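Bench assistant, part-time – peg and shape boards

Gronora, Gremumgate, Floterley
Hours: 3 afternoons a week, including Friday
Contract: fixed term, 7 months, with a possible extension

Gronora designs and checks board tasks: flat boards with holes and cut-outs, and the pieces that go in them. They are used for practising hand skills and for comparing how well small objects are picked up, turned and placed. We are looking for a part-time bench assistant to look after the boards, set them out for each session and keep the written records in order.

No previous experience is needed. The work suits someone who is patient with small parts and does not mind doing the same thing many times in one afternoon.

What the work involves

You will set out a board on the table before each session and check that the pieces it needs are present. The sessions you support will mostly use the white boards with blue pieces. Pegs are the smallest items and the easiest to lose, so they are counted out of the tray and counted back in.

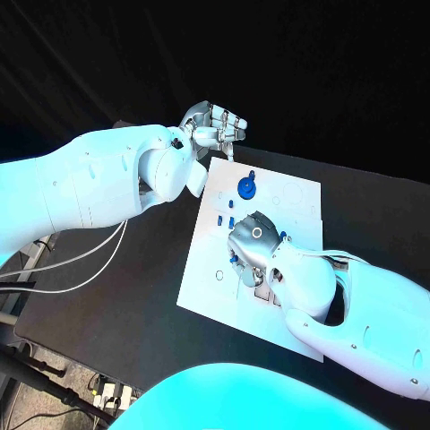

A blue peg held over the white board.

During a session you will sit at the side desk and note the start and finish of each attempt, which piece was used and whether it was seated properly. The record sheet has a code for each result and we will go through the codes with you in your first week. Between attempts you will put the pieces back to their starting positions, following the printed layout for that board.

You will also:
– wipe down boards and pieces at the end of the day
– check holes and cut-outs for wear, using the gauges supplied
– take damaged pieces out of use and label them
– enter the day's sheets into the shared spreadsheet
– keep the parts store tidy (it holds 237 trays at present)

The current series, which we call Okafor after the layout it is based on, is planned for 1000 attempts. It includes round pieces with a knob on top as well as pegs and other shapes. Each piece has its own page in the bench handbook, with its fit and its starting position.

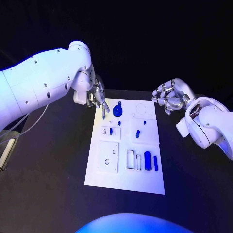

White board with outlined cut-outs; the round blue piece with its knob is near the top left.

What we are looking for

You should be able to handle small items comfortably for an afternoon, write clearly and follow a printed layout without skipping steps. Basic spreadsheet skills are needed. You should also be willing to say when a record is wrong, including when the mistake is your own.

The session area is kept dim apart from the lighting over the table. Please tell us if this would be difficult for you – the side desk has its own lamp, and some of the duties can be moved to the parts store.

Experience in a workshop, a stockroom, a laboratory or a school would be useful but is not required.

Hours and conditions

Sessions run from 1 pm to 5 pm. There is a paid break at 3 pm. The post starts in May. Training is paid at the full rate. There is step-free access from the Gremumgate entrance and a bicycle store in the yard.

How to apply

Send a CV and a short covering letter, no longer than one page, to the Gronora office at Gremumgate, marked "Bench assistant". Tell us which afternoons you can work. Applications can also be handed in at reception on weekday mornings.

Shortlisted applicants will be asked in for a short talk and a practical exercise at the bench, which involves setting out one board from its printed layout and filling in a record sheet.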